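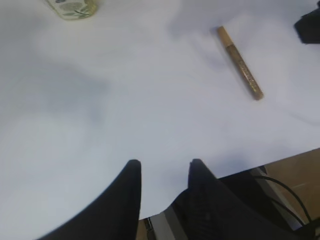
How do you get tea and felt-tip marks off a white matt table?

Start with warm water and a drop of washing-up liquid on a soft cloth, leave the damp cloth lying on the mark for two minutes, then wipe. Most tea rings will go at that stage. Felt tip usually needs a second go with bicarbonate of soda.

Matt white is harder to keep than gloss. The surface has a very fine texture that holds on to grease, and if you scrub it you polish it, so you end up with a shiny patch that shows every time the sun comes round. A shiny patch can't be put right at home. Go gently and repeat.

What to keep in the cupboard

Two microfibre cloths, one for washing and one for drying. Washing-up liquid, the clear sort if you can get it. A tub of bicarbonate of soda. White vinegar is fine for the kettle but I don't use it on table tops with glued edging, as it can creep under the strip. Surgical spirit from the chemist for ink. Leave out cream cleaner, wire wool and the green side of the sponge.

Tea and coffee

As at the top. If a ring is still there after two tries, mix bicarb with water until it is as thick as toothpaste, dab it on, and leave it until it starts to dry at the edges. Lift it off with a wet cloth and don't rub it round. Rinse twice or you will get a chalky bloom.

Felt tip and biro

Washable felt tip comes off with the bicarb paste. Biro wants surgical spirit on a cotton bud, working from the outside of the mark inwards so it doesn't spread. Change the bud as soon as it colours up. Try it on the underside of the table first, and open a window. Permanent marker will fade with spirit but may leave a grey ghost.

Turmeric and curry

Wash off the grease, then put the table near a window if it can be moved. Daylight bleaches turmeric better than anything in a bottle. I had a yellow splash the size of a saucer on the kitchen table in October and it went in four days - I had already tried everything else on it.

Grease

A table that looks grey and dull all over is usually just greasy, often from hand cream and sleeves. Wash the whole top with hot water and washing-up liquid, a section at a time, rinse with clean water and dry straight away. Drying matters more than people think. Water left to stand leaves tide marks on matt white, and you then have to wash the lot again.

Scratches and scuffs

Dark scuffs from pan bottoms are mostly metal left on the surface and they come off with bicarb paste. If you can feel it with a fingernail it is a real scratch. Sándor Hegedűs, who fitted our kitchen, fills small ones with a white wax stick and takes off the extra with the edge of an old bank card. It holds up well on a flat part but not on a corner.

Checking for marks

Turn off the overhead light and look across the top from a low angle with a lamp at the far end. Smears show up that you would never see from above.

Felt pads under bowls and vases save a good deal of this. Replace them when they go hard.

Recent tips
Descaling a kettle without the smell
Drawers that stick in damp weather
Re-sealing round a sink
What to do with a scorched ironing board cover
Getting candle wax out of a tablecloth
Sharpening kitchen scissors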